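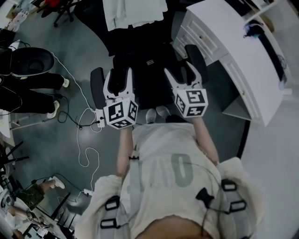 Re: [tellholm-floor2] Shared desks, drawers, and The Chair

On Thursday the list got this:

> Could whoever uses the white desk please clear out the drawers by the
> end of July? I opened one looking for a stapler and found 14 dead pens
> and a mug. Also the office chair does not go up anymore. Do we repair
> it or replace it? Sundov quoted 110 for a new one.

I'll take the drawers first, as they are mostly my fault. The pens are not mine. The mug is mine and I'd like it back, in whatever condition it has reached.

The small handles on those drawers work fine if you pull them straight. If you pull at an angle while holding a coffee, the drawer comes all the way out and you get to meet the contents. Please don't put the hole punch back in the top one. It jams against the desk and then we're all down there with a ruler again.

As for the chair, I called Sinaga, the repair place behind the Tareser building. They want 65 for a new gas lift, fitted, and they need it for a week. I'm in favor. The wheels are good, the base is good, and the seat has only just learned the shape of a person. The 110 one from Sundov comes flat in a box, and I remember how long the last flat box stayed in the hallway — long enough to get its own coffee ring.

If anyone would rather buy new, say so before I carry the thing down two flights of stairs. After that my opinion gets a lot firmer.

Two smaller items:

Please stop leaving shoes under the desk. I've kicked the same pair every morning this week.

The white cloth we use as a dust cover needs a wash. It goes in at 30, and it does not go in with anything red. We have been through this.

I can bring a box for the drawer contents and leave it by the door. Anything still in it when the month ends goes to the free shelf downstairs, pens included, if they'll have them.

Related messages
Stapler: does one exist
Hallway boxes, again
Re: Re: Who has the long ruler
Dust cover laundry turns
Window that sticks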